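Ticket 1361 – Toaster oven door has come off
Status: Open, waiting for parts
Site: Grovus, activity room
Category: Small appliances
Priority: Normal
Opened: Mar 8, 2025

Original report

The door of the small white toaster oven in the activity room has come away from the body. It came off in the hand when it was being opened. It did not fall and the door panel has not cracked. The handle is still fixed to it. The oven was being used as part of the snack bar set-up with the play food, so there was nothing inside and it had not been heated.

I tried to push the door back on twice. The left side seemed to catch and the right side did not. On the second go it held for a moment and then dropped forward again, so I left it off.

Please can someone say whether it is safe to carry on using the oven without the door for the play set-up, and whether the door can be refitted or we need to order a new one. The booking sheet has the room in use most mornings.

Reply 1 – Support

Thanks for the report. Please do not use it for heating anything while the door is off. For play use with no heat it can stay where it is, but the plug should be out of the power strip whenever children are in the room. The controls still turn freely on this model and it is easy to knock one round.

Could you answer the following:

Is the hinge pin still in the door, or has it stayed in the oven body?
Is the wire rack sitting level?
Is there any play in the lower front edge of the casing when you press it with a thumb?
Has the oven been moved to another table since January?

A photo of the oven with the door next to it would help as well.

Reply 2 – Reporter

Answers in order.

There is a short pin on the left side of the door. There is no pin on the right. I have looked in the bottom of the oven and on the floor under the table and have not found one.

The rack looks level and slides in and out without catching.

The casing does not move when pressed.

Yes, it was moved. It used to be on the low shelf unit, the Plasard one, and was put on the cream table when the shelf was taken away for repair. I was not there for the move and can't say how it was carried.

Photo added. The door is lying flat in front of the oven. 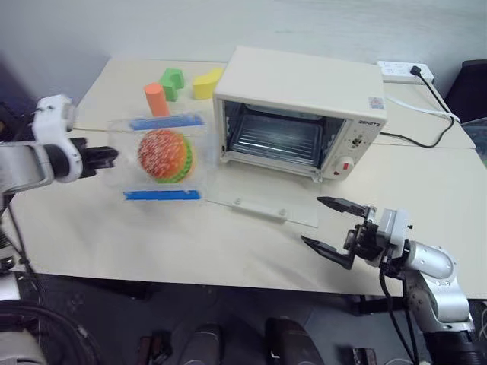 Toaster oven on the cream table, door off and set down in front, rack still inside.

I should add that the oven is near the back of the table because the lead is short. If it comes further forward the plug pulls at an angle in the strip. The burger box and the foam blocks usually go on the left so that the right side stays free for getting at the dial.

Reply 3 – Support

Thanks, the photo is clear enough to work from. The door is the see-through type with the white bar handle, so it is the lift-out version and it can be refitted without opening the casing. The later version has a sprung hinge and is more trouble.

From what you describe, the right-hand pin is missing. Without it the door rests on the left pin only, so it will go on and then drop when the weight comes forward. This matches what you saw on your second try.

Before we order anything, please try this:

1. Unplug the oven at the strip. Leave it unplugged for the whole job.
2. Take the rack out and put it to one side.
3. Wipe along the bottom lip of the opening with a dry cloth. Crumbs and bits of foam collect there and will stop the door seating.
4. Look at the right-hand hole with a torch. Sometimes the pin snaps and the stub stays in the hole. If there is a stub, leave it in and tell us.
5. Measure the pin on the left side of the door, length only.

Please do not use glue on the door. We had one on an earlier ticket, 298, where the door was stuck on with household glue and the whole front had to be replaced.

Reply 4 – Reporter

Done. Notes below.

Unplugged. Rack out.

There was some dust along the lip and one small crumb of yellow foam, I assume from one of the blocks. Wiped clean.

Right-hand hole is empty. I could see through to the inside wall. No stub.

Left pin is 13 mm from the face of the door to the tip, measured with a plastic ruler, so allow for that.

I tried the door again after cleaning and it is the same as before. Left side goes in, right side has nothing to hold it. I have put the door flat on the table again. Is it all right to store it like that? It scratches quite easily and I would rather put it somewhere else if this is going to take a while.

Reply 5 – Support

Better to wrap it in a tea towel and put it in a cupboard. Flat is fine, but nothing on top of it.

The length agrees with the standard pin. These are sold by Sestura in pairs and we will replace both, as the left one is likely to be worn as well. The spare parts tin here has none left. We have asked Jakubowski to add a pair to their next delivery.

When they arrive, the order for fitting is: right pin first, then left, then offer the door up at a slight tilt and lower it. If you do the left pin first there is not enough room to get the right one in straight. The pins should push in by hand. If one needs pliers, stop and put a note on here.

About the lead – please don't add an extension to the power strip to get more reach. If the oven needs to sit further forward, move the table closer to the wall or shift the strip along.

Reply 6 – Reporter

Understood. Door is wrapped and in the tall cupboard, second shelf, with the ticket number on a bit of tape. Rack is back in the oven. Oven is unplugged and the lead is coiled behind it.

One more question. The round knob with the red mark is stiffer than the dial above it. It has been like that for as long as I have used it. Should this go on a separate ticket?

Reply 7 – Support

No, leave it on this one. We will look at the knob when the pins are fitted. Don't force it or put oil on it in the meantime.

Parts request sent, order reference 300. Ticket stays open until the door has been refitted and opened and closed a few times with the rack in place.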